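Derkenwood open day, the Brotis laundry hall

Got there at 9.40, doors already open, no line. Parking is behind the Kanthorpe building, not in front like the flyer says. 3 dollars for the shuttle, skip it, you can walk it faster.

So this was the home laundry open day, all washers and dryers and how to look after them. Downstairs is sales, upstairs is the demo rooms. Went straight up. Badge number 969, which made me think the place would be packed. Wasn't. Maybe later in the day.

First room: stains. Long table of cotton squares, one stain each, tomato, grass, ink, coffee. You pick a square and they tell you what to do with it. Cold water for most of them. Ink is its own problem. Picked up the handout (one sheet, both sides, worth having). They had run out of pens.

Second room: sorting and loading. A talk, 30 minutes, ran over. Main points as I scribbled them down:

Don't stuff the drum. Hand's width free at the top.
Zip up zippers, undo buttons.
Towels alone.
Dark new jeans alone, twice at least.
Less detergent than you think. Everybody in the room looked guilty at that one.

Then front loaders, the part I came for. Ours at home is a front loader and it smells, has done since March. The rubber gasket is where it all sits, lint and hair and old water in the fold. Pull the fold back with your fingers, wipe all the way round, then dry it. Leave the door open between loads. I knew that and never do it.

Also the filter. Round cover down low on the front on a lot of these, and I have never opened mine, not once. Towel on the floor first, shallow tray, turn it slow. Apparently coins, hairpins, a whole baby sock. Going home to do it tonight, slightly scared.

Soft toys came next and got the most questions by far. Check the tag. Check for a battery box or a music thing inside. Loose eyes, loose seams, sew first, wash after. Put it in a mesh bag or an old pillowcase with a knot in it. Gentle cycle, low spin. Air dry, and squeeze the middle to check becuase the stuffing holds water way longer than the fur does. There was a black-and-white one, panda by the look of it, down in the drum of a white front loader.
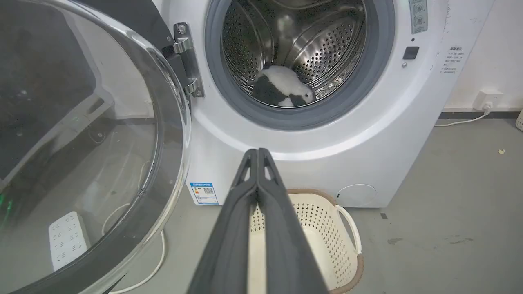 Panicker disagreed about the spin. Low spin leaves the stuffing soaked for days, Panicker said, and then you get the sour smell and have to start over, so better a medium spin with a couple of towels in there to balance it. The presenter said fine for big sturdy toys, not for old ones with thin seams. They went back and forth a while. I'm going medium with towels, my kid can't wait three days for a bear.

Lunch: cafe on the ground floor, soup and a roll, fine. Coffee not fine.

After lunch the dryer room, which I mostly skipped. Caught the end of it, lint screens, wash them with soap now and then if you use dryer sheets. Water should run through the mesh. If it sits on top, scrub.

Shop at the exit. Mesh bags, set of three, bought them. A drum brush for 98 dollars, did not buy that, put it down very carefully.

Practical stuff if you go next time. Elevator is slow, stairs by the restrooms. Bring your own pen. The stain room is the best one for kids, they get to do the dabbing. The loading talk repeats at 2 and the later one is suposed to be shorter.

Still to do here: gasket, filter, find out where the smell is coming from if it's neither.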